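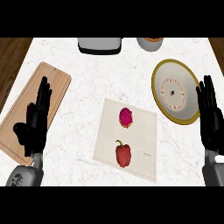

What We Bought and What We Nearly Bought

Arnari is a small test kitchen with a large opinion of itself, and last January it decided it needed a pair of robot arms. I was put in charge of the budget, on the strength of having once returned a blender without the receipt. This gallery is the planning stage, the part that came before any crates arrived. One picture so far, and more when there is something to show. The notes are for anyone else who has been handed a spreadsheet and told to 'look into it'.

The pepper and the donut

A rendered counter with two arms, two black five-fingered hands, and a paper placemat holding a pink frosted donut and a red bell pepper. I have seen worse lunches.

We did all our early shopping in simulation, where marble countertops cost nothing. I recommend it. You find out very quickly how much counter a pair of arms wants for itself, and how little it leaves for the person who used to stand there. Our real counter is laminate and has a burn mark shaped like Ohio.

On hands

Five fingers look wonderful in a budget meeting. They are also where the money goes. Uvunton quoted us for five-fingered hands and for a plain two-finger gripper, and the difference would have bought a decent used car. Dionysis Kourkoulas, who runs our kitchen and has strong feelings about tongs, asked what the extra three fingers were for. The salesman said 'dexterity'. Dionysis asked him to be more specific and we all had some coffee.

My advice is to write down the jobs first. A donut with frosting on it is one kind of job, and a glossy pepper with a stem is another. If your list is all boxes and jars, save your money. Ours was full of produce and pastry, so the fancy hands stayed in the plan and the new dishwasher came out of it.

On plates

The plate on the right has a gold rim and a ring of little reddish-brown figures, and it is much nicer than anything we own. Put a line in your budget for breakage. Mine was $1,000 for the first year, covering dishes, boards and whatever else ends up on the floor. Xenos, the other firm we talked to, told me that was pessimistic. They declined to put this in writing.

On where to bolt things

Both arms in the render come in from the near corners, which is a fine arrangement until you ask where the cook goes. We went through seven floor plans. In five of them somebody had to climb over something to reach the sink. The winner puts the arms on a table of their own, away from the stove, with a gap wide enough for Dionysis and a sheet pan - he was measured holding one.

Measure your doorways too. I did this eighth on a list of eight, and it should have been first.

On the back of the counter

There is a gray box back there that looks like part of a toaster, and a round gray container beside it. Every kitchen has a row like this along the far edge, and no quote I received mentioned it. Ask the vendor how far the arms reach with your clutter in place, then ask whether moving the clutter is included in installation. At Jarken it was not. At Uvunton it was 'site preparation', billed by the hour.

Where things stand

The order is in for two arms, two hands, one table and a service contract I have read twice and understood once. The dishwasher has been moved to next year's budget, where it will be happy among its friends. If you want the blank version of my spreadsheet, write to the Arnari office and ask for the one without the comments in it.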